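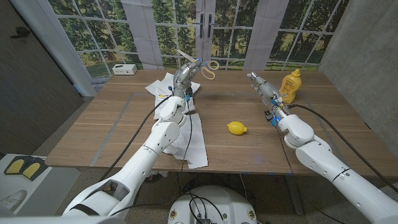

Knife raised, and crumpled paper across the left side of the table.

How to turn an old video game into a short film outline
By Renu Jaiswal

I love doing this. You take a game with almost no plot, the sort where you walk right and hit things, and by the end of an afternoon you have a page that could be shot as a short film. My own guinea pig was Hokach, a two-player game I was hopeless at as a child, so it crops up all through these steps.

What you need
A way to play or watch the game, a notebook, 12 blank cards and a pen you like.

Step 1: Play it with the notebook open
Write down what you do, in verbs. Climb, dodge, fall in the river, climb again. Leave the story in the manual alone for now (it's usually one paragraph and a map). For Hokach my list was mostly "run away", and that told me I had a chase film on my hands!

Step 2: Pick one place
Games hop from desert to ice cave to volcano because it's cheap to draw. Yours has to be filmed. I squashed eight levels into Enthorpe, a seaside town in winter with everything shut, and it got creepier straight away.

Step 3: Give the player a want
"Beat the boss" won't carry a film. My hero, Crichton, wants to get her brother's van back before he notices it's gone. It's small and a bit silly, and you can play it in a look.

Step 4: Sort out the villain
Find what the boss does in the game and ask what sort of person does that. Dedberg throws barrels for the whole of the final level — so in my outline he's a brewery owner who can't bear to be touched and keeps everyone at a distance. Have fun here, it's the best bit.

Step 5: Fill the cards
One scene per card, 20 words at most. Put the place at the top and what changes at the bottom. If nothing changes, tear it up or fold it into the next one. Lay them out in order, then try swapping the second and third. I nearly always keep the swap.

Step 6: Save one thing for the fans
A sound, a colour, a daft jump. Use it once, late on. The extra-life jingle in mine comes out of an ice cream van at the worst possible moment.

Step 7: Write it up
Present tense, no dialogue, one side of paper. My last draft came to 501 words and I was still trimming adjectives at midnight.

A word on rights: an outline for your own practice is one thing, but find out who owns the game before you film anything you plan to show in public. Or change the names and the barrels — by Step 5 you'll probably have drifted a long way from the original anyway.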